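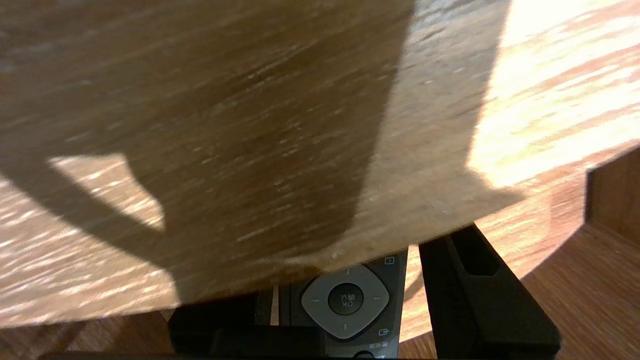
Ciobanu Furniture Workshop – Bedroom Pieces Group

Notebook, 1/27/23
Nister nightstand, time in the trial bedroom

Finally got a good stretch with the round one next to a real bed, and I like it even more than I did on the bench. Putting down everything I can remember while it's fresh. Bernardo has the drawings open and wants changes by the end of the week, so if this reads like a pile of scraps, it is one.

First, the size. We argued for ages about whether a round top would waste space beside a straight-sided bed, and my vote was for the squarer shape (it's in the July pages, go ahead and laugh). I was wrong! The circle lets you get in and out of bed without catching a hip on a corner, and the triangle of floor left behind it is where you want to run the phone cord anyway. I walked past it in the dark, coming from the window side, on purpose, several times. No bruises.

Second, the rim. Belmiro wanted it lower so a cloth can sweep straight over. I wanted it higher so a pen can't roll off. What we have is in between and I think it's right. A pen rolled at it from the middle of the top stopped every time. A pen rolled from the edge with a proper flick went over, but who does that.

What the rim does not help with is anything longer than the space you've left for it. With the phone pushed to the back and its cord heaped in front, the remote ends up at the front and hangs over. So the usable part of the top is a good bit smaller than the drawing makes it look. Bernardo draws it bare. I'd like every drawing from now on to have a phone and a remote sketched in, even badly.
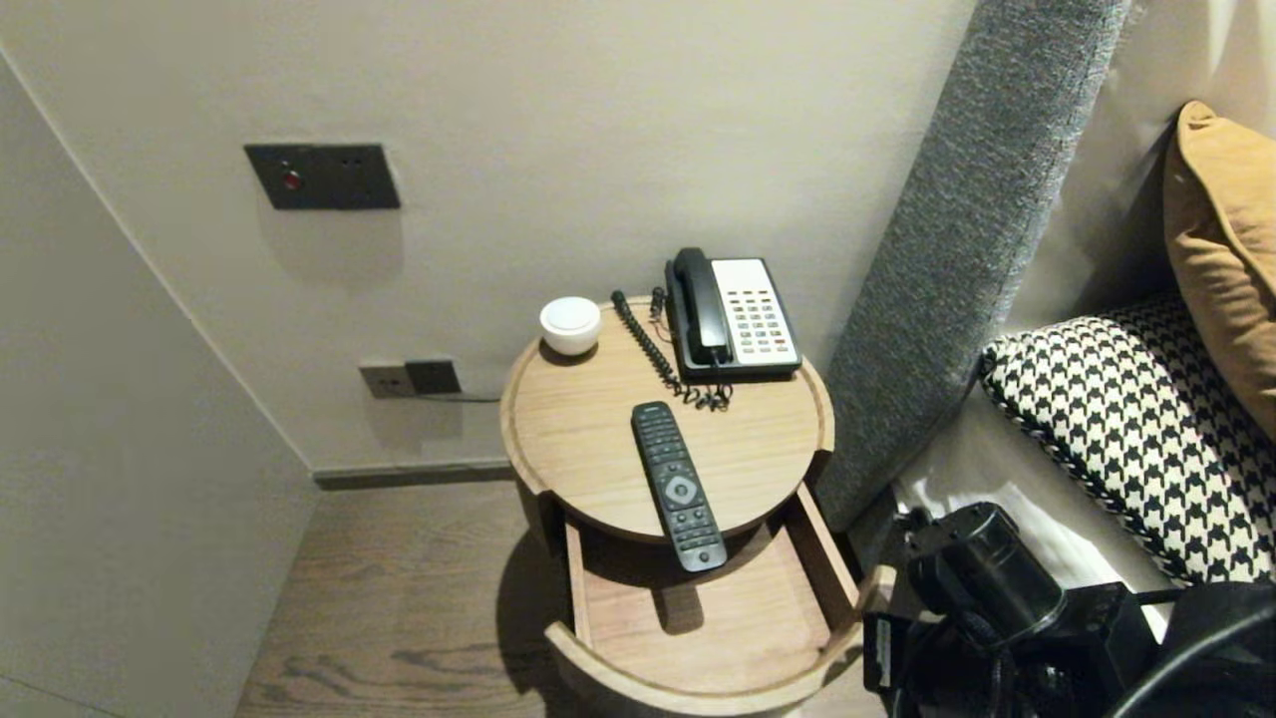
Nister in the corner, drawer pulled out toward the bed, remote over the front rim.

Drawer notes. Opening toward the bed is the way to go. You can reach in lying down, and that was the whole point of the curved front. We did the open-and-shut test in the shop before it came over: 2,003 cycles (Belmiro was aiming for 2,000 and kept talking to me through the last few). Runners still quiet. The front hadn't dropped that I could feel.

The inside is light wood and I'd keep it that way. It's bright in there, you'd spot an earring. Zutetti asked for a dark lining in their first email and I want to talk them out of it. Maybe send them a sample of both and let them lose an earring in each.

Things I tried keeping in it: a paperback (fits flat, fine), reading glasses in a hard case (fine), a phone charger (fine, but there's no way out for the cable with the drawer shut). That last one matters. A notch at the back of the body would do it. Bernardo says the notch weakens the curve, I say make it small. To be continued over coffee.

Load: 15 kg in the drawer, left overnight in the shop, no sag at the front edge. I can't picture anyone keeping that in a nightstand but it's nice to know.

Cord. The coiled kind is a menace on a small round surface. It wants to be in the middle. I tried tucking it behind the phone and it crept back out as soon as I lifted the handset. Belmiro's idea is a small peg on the back of the body that the slack can hang from. I was ready to hate that and then he bent one out of scrap rod and it was kind of lovely. Try it on the next one.
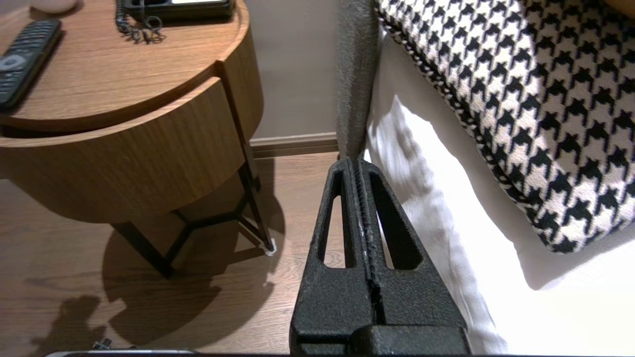 The legs are the part I'm proudest of, so of course they're the part where I still want to change something. The thin rod looks light under that big drum and it leaves plenty of floor to sweep, which Zutetti's people asked for. Next to soft things it really comes alive: the black of the frame picks up the black in the houndstooth cushion, and the honey color of the wood stands out well against the gray bed frame and the white sheet. I'd love to see that pairing in their catalog pages. The change I want is in the brace. I'd move the joint up a little so a slipper can go under without knocking it. Bernardo, 3 mm would be enough, I'm not asking for a redesign.

The floor pads: white was what we had in the drawer. They slide nicely. Against black legs on a brown floor they show, and I'd order black ones. Keep the white for the pale-leg version if that ever happens.

Finish. Two coats of the Dusterix satin on the top, sanded with 200 between. I was nervous about it in low sun, when every streak you left behind shows up, and sun comes straight across in this room. I got down with my cheek nearly on the wood to look. Where the light hits hard it goes almost white and you lose the color, and then just beside it, in half shadow, the grain has a cool gray look I hadn't noticed in the shop at all. The pale flecks follow the grain, they're in the wood, so no complaint against the finish. Smells of nothing, too. Big improvement on the last stuff, which had us all eating lunch outside.

Ring test with a mug is still to do. Belmiro has offered his worst mug.
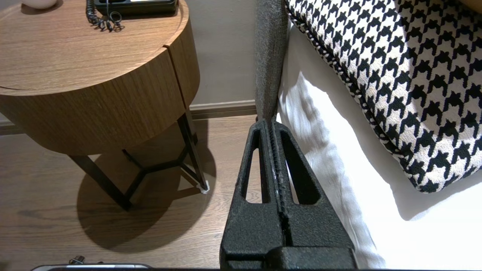 Drum, seam and dark metal base. White pad at the foot of the right leg.

About that seam: I like it narrow and upright like this. On the first body the front sat a hair proud and you could feel it with a thumbnail. On this one I can run my whole hand around the curve and hardly notice. The long grain carrying on around the side is what makes it, so please can we keep cutting the drum from one length even though it hurts on waste. I'll defend it at the costing meeting.

To do
Peg for the cord slack, next body
Notch at the back, small, argue with Bernardo
Brace joint up
Black floor pads
Mug rings on the Dusterix
Light and dark lining samples to Zutetti
Ask whether they can live with a shorter remote – or whether it could live in the drawer

Belmiro wants one for his own bedroom and has started asking what happens to the trial piece when we're done with it. Get in line, I asked first.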